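Local Party Leadership Contests: Data Card

Summary

The files list candidates, nominations and outcomes in contests for state and county party chair. Each row is one candidate in one contest. There are 800 rows covering 152 contests. Contests for public office are left out, as are votes for youth wing and student branch officers.

Maintainers

Berenice Maldonado (coding, releases)
Murray Prendergast (source checks)

Files

contests.csv has one row per contest, with the state, the body that voted, the voting method and the month.
candidates.csv has one row per candidate, with name as printed, prior party office, who nominated them and result.
sources.csv links each row to a newspaper report, party notice or set of minutes.

The three files join on contest_id. Text is UTF-8 and empty cells mean not found.

How names got in

A person is listed if a party notice names them as a candidate, or if two separate reports say they were under discussion. The second group has the value "mentioned" in the status column. Many of these people never filed papers, so filter them out before working out how crowded a contest was.

Spelling follows the source. Where one person appears under two spellings, both are kept and person_id ties them together. Abundio Jaramillo did the matching by hand, and 65 pairs are still marked "unsure." 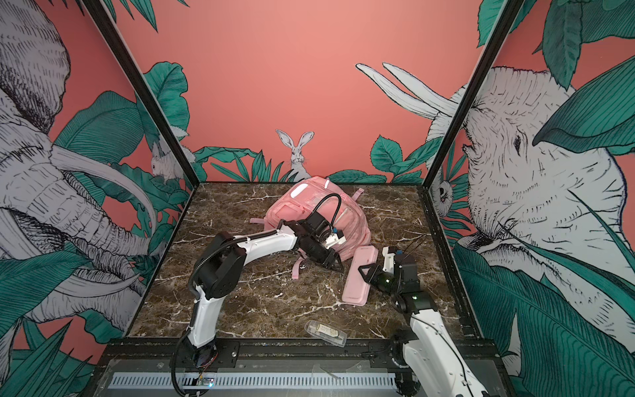
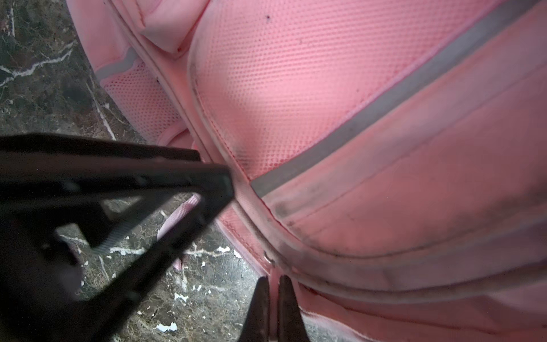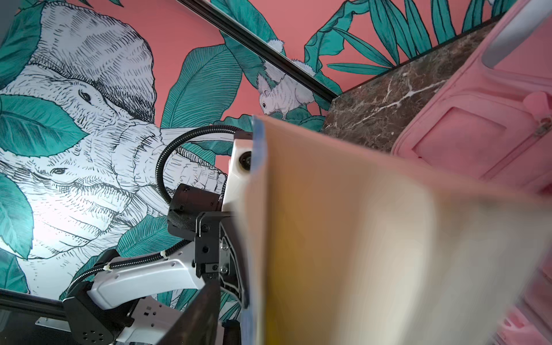

Can I use the "mentioned" rows to predict who wins?

You can try, but the reports lean toward people the press already knew. In 30 contests the winner does not appear in any report before the vote. Coverage is also thinner for county contests than for state ones, so run the two separately.

Known problems

Unopposed candidates are coded "elected" in older rows and "declared" in newer ones. Treat them as the same until the next release.

Vote totals are missing where the party announced only a name. We did not fill them in from later reports.

Contest month is the month of the vote. Some December contests were settled in January after a recount, and the notes column says so.

The loading script, Skirer, reads person_id as a number and drops leading zeros. Set the column to text first.

Corrections

Send the contest_id, the column and a source we can open. Changes without a source go into the notes column only. Braulio Ponce sent most of the fixes in the current release.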